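Prisau Incident Log

A cleaned table of police call records for the town of Prisau, built from the daily bulletins that the police press office posts as text. Each row is one reported incident. The table is meant for people who study local crime reporting, and for the two newspapers that asked for it.

Version 2, 19 October 2020
Maintainers: Nusrat Kazmi, Arne Ostermann

What is in it

The main file is incidents.csv. It holds burglaries, robberies, assaults, thefts from vehicles and property damage. Traffic stops and noise complaints were dropped in April. The bulletins stopped listing them in a steady way, and the gaps made the monthly totals useless.

Columns:

report_id: our own number, not the police one
reported_on: the day the bulletin went out
block: street and hundred block, never a house number
category: one of the five types listed above
status: open, arrest made, closed
source_line: the sentence the row was taken from 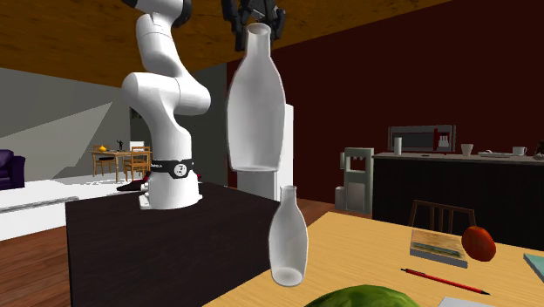

White robot arm and white bottle, rendered.

How rows were made

Gyu-bin Yeon wrote the parser, which lives in the folder wendt. It splits each bulletin into sentences and looks for a street, a time and an offense. Rows it was unsure of went to a hand check by Gemma Cirillo. She corrected 179 of them and threw out 95 that were repeats of an earlier bulletin.

Times are left as the bulletin gave them. "Shortly after midnight" stays in source_line and is not turned into a clock time.

Known problems

Status is often out of date. The press office seldom posts a follow-up after an arrest, so "open" means only that no later bulletin mentioned the case.

The Cimholm district was policed from a different station until April and its early rows use older street names. A lookup is in streets_old.csv. It is not complete.

Assaults inside homes are undercounted. The bulletins leave most of them out.

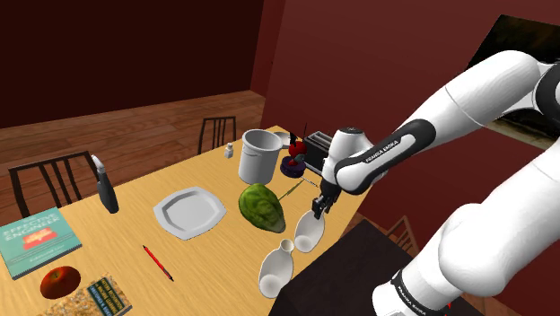 Privacy

Names of suspects, victims and witnesses were removed before the first release. Ages are kept in source_line where the bulletin gave them. If you find a name we missed, open an issue with the report_id only and do not paste the sentence.

Use and credit

Free to use with credit to the Prisau Incident Log. Please do not publish block-level maps of single assaults. Hartmut Mühlbauer keeps the older bulletins on the Wuketti server and can give read access on request.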